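Toy library to reopen Sunday with a bigger play kitchen shelf

The Zatham Toy Library will open its doors again on Sunday after closing for most of August to sort, clean and relabel its collection. Doors open at 9 a.m., and returns can be made at the side window until the desk closes at noon.

The library lends toys and games to families in Zatham and Drandlow. Its list now stands at 3,066 pieces, up from the spring, when a Drandlow day care closed and gave away what was left in its cupboards. Much of that gift was small loose parts: play food, cups, spoons, trays, blocks and boxes with drawers. It arrived in shopping bags with nothing kept together.

Sorting took up the long tables in the back room at Segura Hall. Play kitchen pieces went first, as they are the most requested items for children under five and the most likely to come back short. A set that goes out with a carrot in two halves has to come back with both halves, and the old paper lists did not always say so.

Pieces from the kitchen group were laid out together before being matched to sets, among them a red toy knife on a white board, a toy carrot and a red party cup.
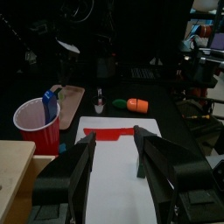 Please keep the knives in the same bag as the vegetables this time, one member wrote on the sign-up sheet by the door. We had the cutting set twice last winter and both times we were slicing with a ruler. My daughter did not mind but I would like the real one.

The new sets will go out in clear zip bags with a card inside. The card lists every piece, and the same list is printed on the outside tag. Families check the bag against the card at the desk before they leave and again when they bring it back. Sets with a missing piece can still be borrowed, but the missing piece will be crossed off so that the next family is not asked about it.

The kitchen shelf had 63 sets before the closing. Several were thin, with a pot and one spoon, or a plate and some fruit. Those have been broken up and put together into fuller ones. Disposable cups that had found their way in with the toys over the years were to be thrown out, but a number of families asked for them to stay, saying children use them for pouring and stacking more than anything made for the purpose. They will be kept in a free bin near the entrance and do not need to be checked out.

Wooden items were handled separately. The library does not soak wood. It is wiped with a damp cloth and a little dish soap, dried with a towel and left out overnight with drawers and lids open. Knobs are turned by hand to see whether they are tight. Anything with a split or a rough edge goes to the repair shelf, and painted pieces with chips are set aside until they can be sanded.

The boxes with slots, holes and small drawers are listed under "posting and sorting" and are meant for children who like to put things in and take them out again. One with a red drawer and a round wooden knob was on the table with the kitchen things.

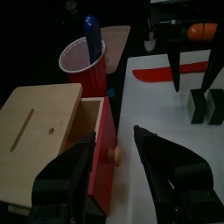
Several parents asked whether drawer boxes could be lent for longer than two weeks, and one said that her son had only just worked out what the slot was for when the box was due back. The library has agreed to a four-week loan on all posting and sorting items, starting with the reopening. Kitchen sets stay at two weeks, with one renewal if no other family is waiting.

Small blocks have been the slowest part of the work. There were several mixed tubs of them, and many of the blocks look alike until they are set side by side. They were put out a few at a time on shallow trays, which keep them from rolling or sliding off the table, and then bagged by color and size. Blocks that could not be matched to any set have been put into mixed bags of a fixed weight. Those will be lent without a card.

The tubs themselves have been washed and will be used for the floor play corner, where nothing needs to be returned to a particular bag.

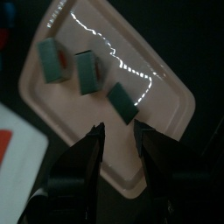

IF YOU GO

Where: Segura Hall, back room. Use the ramp entrance on the parking lot side. The front steps are closed for repair.

When: Sunday, 9 a.m. to noon. Regular hours start again the same week and are posted on the hall door.

What to bring: Your member card and anything still out from before the closing. No late fees will be charged on items due in August. Toys should be clean and dry, with loose parts in one bag. If you have lost the card or the list, bring what you have and the desk will match it up.

Joining: New families can sign up at the desk. The library has room for up to 610 member households under its agreement with the hall, and there are places open. Membership covers all the children in a household. Grandparents and home day cares may also join.

Giving toys: Donations will not be taken on Sunday. The library is asking people to hold on to them until the repair shelf has been cleared. Play food, wooden trays and puzzles with all their pieces are wanted. Stuffed animals and anything that needs batteries cannot be accepted.

Parking: The lot is shared with the Andine Bakery, which is open on Sunday mornings. Spaces nearest the bakery door are for its customers. More parking is available on the street behind the hall.

Families who reserved a kitchen set before the closing keep their place in line, though the set they get may have a new name and number. The old numbers are written in pencil on the back of each new tag and will stay there through the end of the year.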